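The floor comes first at the Jakberg workshop

I got to Jakberg on a Friday, early enough that the coffee was still brewing, and went straight to the woman who runs the floor.

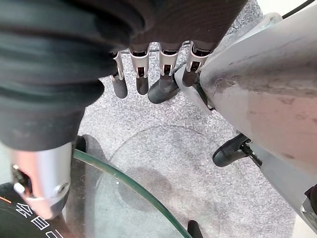

She's been at it almost 30 years and she still starts every day the same way (broom first, radio second!). "If I can't see the floor, I can't think," she told me. She likes it pale, so dropped screws show up, and cables bug her more than dust does. "Move the cable, then sweep. People go around it and leave a stripe."

I asked how long the whole place takes. "Two hours if they leave me alone," she said, laughing, and then somebody called her over about a delivery from Hultinden.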